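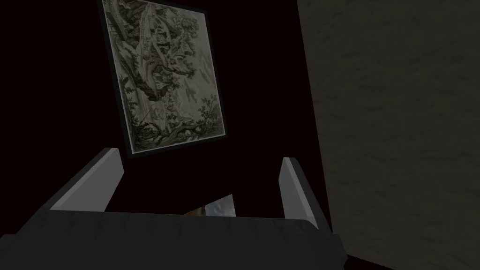

Fig. 1. Wrist view, run 14. Gripper status in the log: HOLDING.

May
By Tshepo Magagula

Handout 2: The gripper that was very sure of itself

Read this before the lab. The log files are in the course folder under Drotside, the name of the simulated apartment we use all term. Bring a printout of the status section if you like writing rude things in margins. I did.

The task in run 14 was a modest one. The robot was to pick up the book from the table, hold it for a moment, and put it back. Romholm, our task planner, sent the commands and kept the score. At step 209 the run ended and Romholm wrote a single line in the results file: success, no faults.

Now look again at Fig. 1. The fingers are wide open and pointed toward a framed engraving of a tree. It's a fine tree. It was no part of the assignment.

What the planner believed

Romholm doesn't look at the camera views. It reads a short status message from each gripper, and the part that matters here is one field with three possible values: OPEN, CLOSED or HOLDING. When the field says HOLDING after a grasp command, the planner moves on to the lift. When it says OPEN after a release command, the planner moves on to whatever comes next.

The trouble began before the arms moved. A test script from the previous session had left HOLDING in the status store as a starting value. The status publisher was supposed to overwrite it on the first step. The publisher crashed on startup, complained once in a log that was switched to quiet mode, and was never heard from again. So the planner asked whether the gripper was holding something, and the store — which would have said the same about a gripper in a different building — said yes.

The release check should have caught it. It didn't, and the reason is in the settings file. Somebody at Detulton had set the release check to time out after 700 milliseconds and then pass. The comment next to the line reads "fix later." I've been teaching this course long enough to know what "later" means, and I'd ask you to stop typing it. 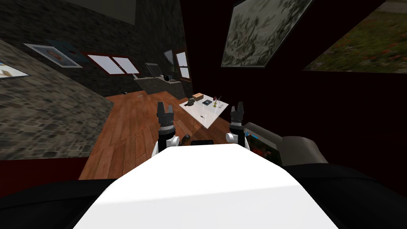

Fig. 2. View over the robot's own body. Both grippers open, book on the table.

Fig. 2 is the view I'd want on screen during any debugging session. It shows both arms and the table together, so you can compare what the robot says with where things are. The dark blue book is lying flat in the middle of the table, past the grippers. Notice also the slender vase of red flowers toward the right end. An arm that thinks it's carrying something will plan wider paths to make room for the load, and if its load is imaginary, the room it makes is still taken from the vase's side of the table. We checked the contact log for run 14 and there were no contacts with the vase. We can't take credit for that.

Why this counts as a safety matter

Students usually file this one under bookkeeping. The simulator has no toes to drop things on, so I understand the temptation. But consider the same bug with the values swapped: a gripper that is holding a heavy part, and a planner that has been told it's OPEN. It will plan a fast arm swing with no load limits, over whatever or whoever is below. The same stale field gives you both versions. We happened to get the silly one.

The Mendoza rule, which you'll see on the exam sheet every year until I retire, goes like this: a status without an age is a rumor. Every message needs a time stamp, and every reader needs to check it and stop if it's too old. A missing message is a fault. Passing on timeout is a fault with good manners.
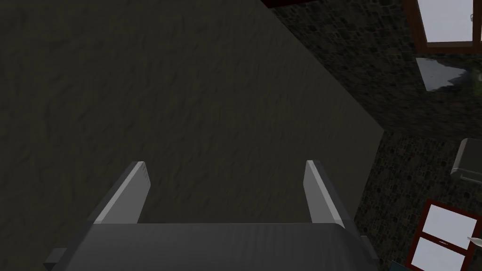

Fig. 3. Wrist view. Fingertips empty.

Fig. 3 would have settled the question at a glance. There is nothing between the fingers. You don't need a clever vision model to get some use out of a view like this; even a crude check that compares finger spacing with the width of the book would have disagreed with the status field, and disagreement is enough to stop a run.

For the lab

Work in pairs. Start from the run 14 settings and do the following.

Find the step where the planner first acts on the stale value. Write down the step number and the command it sent.

Change the release timeout so that it stops the run. Run it again with the publisher still broken. If you get a success line, you've edited the wrong file (there are two, and yes, they have the same name).

Add a starting value of UNKNOWN and make the planner refuse to move on it.

Hand in your changed settings, the new log, and half a page on which fix you would keep if you could keep only one. Please don't delete the crash message to make your log look tidier. Last term one pair did, and it took us most of an afternoon to find their second bug.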